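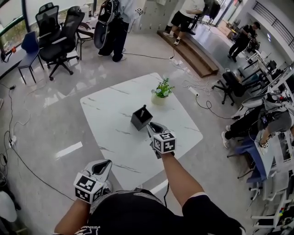 Page last changed: July 15, 2022

Re: [grip-users] Anyone tried the Bonsu hand-held pair?

Hi all,

Decha Srithong wrote:
> We're thinking of getting a set of the Bonsu hand-held grippers for
> the Tralevport group, to record demos without tying up an arm all
> day. The rep was very keen but I'd like to hear from somebody who
> has had them out of the case for more than an afternoon. Are they
> comfy? Does the marker tracking hold up? And is the second one worth
> paying for, or do you end up doing everything one-handed?
>
> Ta,
> Decha

I've had a pair on loan in Claltasstead since January so I can answer most of that, with the warning that I've got small hands and strong opinions.

Comfort first. They're fine for the first hour and then your forearms start to complain, mostly because the weight sits out past your knuckles. I do my sessions standing at a little square table with a pen holder and a pot plant on it (glamorous stuff!) and the reach is what gets me. If I bring things closer to me I can keep going a lot longer. My best day was 90 takes, of which 86 were usable, and I was very smug until I tried to pick up the kettle.

The marker cubes on the sides work better than I thought they would. The tracking is happy as long as you don't roll your wrist so far that the cube turns away from the cameras, and you get a feel for that quite quickly. Where I did have bother was glare. We've got big windows and a shiny floor, and on bright afternoons I was losing the left hand every few minutes. Pulling the table further into the room sorted most of it. Your place at Tralevport is all skylights if I remember right, so do ask the rep about that before you sign anything.

People walking about behind you don't seem to matter, by the way. Ours is a busy room, desks down one side and folk wandering through with bags and whatnot, and I haven't had one take spoiled by it.

The jaws: I like them. The black fin tips bend round things a bit, so a pen or a thin stick comes out of its holder without you having to be dead accurate. Small flat things are another story. Coins, forget it. I've asked Bonsu if they'll do a different tip and got a friendly reply with no date in it.

As for buying two, yes, I would. I thought I'd use one hand and leave the other in the case, but I keep wanting the second to steady whatever I'm picking from. The Ernumley lot bought a single and were back for another inside 3 weeks.

Grumbles: the manual is 27 pages and the bit on calibration is spread over four different places. The case foam has started to crumble. And there's no way to tell left from right in the software until you wave one, so label them yourself on day one.

I can send over my table layout and the settings file if that's any use. Decha, if you're coming up this way you're welcome to have a go on ours first, just give me a couple of days so I can book the table. Does anybody else on here know if the older tips fit the new handles? I've got a drawer full of them.

Cheers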